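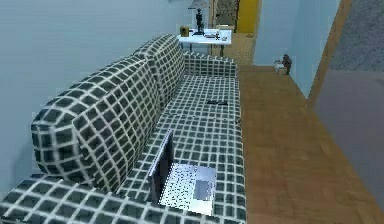 Brevis: offline model packaging for mobile applications

Reading time: 5 minutes

Brevis is a command-line packaging tool for development teams that deliver three-dimensional interior models to phones and tablets. It is developed and maintained by Gonard at its Wullham office. The tool reads a finished model, removes duplicate geometry and writes a single package file which a mobile application can open without a network connection.

Packages are divided into sections, so that an application may load one room at a time. Each section carries its own index and checksum. Where a section fails its check, the loader reports the error and continues with the remaining sections. A package may hold up to 3,000 named objects. Larger models should be split before packaging, and the split command will do this by floor or by room.

We use cookies to remember your language and download preferences. Accept | Manage settings

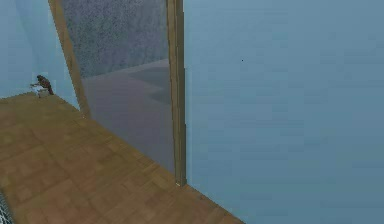 Geometry reduction is controlled by a tolerance setting, which applies to the whole package unless a section overrides it. The default suits most interiors. Large flat surfaces reduce very well, but small features on them require care: on a smooth wall of pale blue, even one tiny dark dot stands out, and a developer may well wish to keep it. Objects of this kind should be added to the keep list, which is read before any reduction takes place. Names in the keep list are case-sensitive.

Brevis is supplied with Pană, a desktop inspector for checking packages before release. Pană displays the section index, the keep list and the size of every stored texture. It can also compare two versions of a package and list the objects that differ between them.

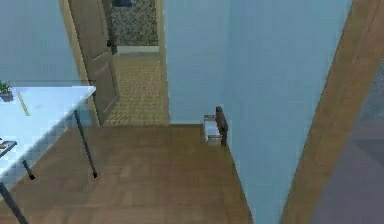

The comparison may be saved as plain text and attached to a build record. Pană does not alter packages and requires no separate licence.

Technical details

Licence: per team, up to 40 seats
Concurrent packaging jobs: 5
Loader library size: 126 KB
Interfaces: Java, Kotlin, Swift
Package signing: optional, with the customer's own key

Packages written by earlier releases of Brevis can be opened by the current loader. The reverse is not supported, and applications should be updated before new packages are distributed. Requests for an evaluation licence should be sent to the Gonard licensing desk in Wullham, stating the number of seats required and the target platforms. Evaluation packages are unsigned and must not be included in a public release.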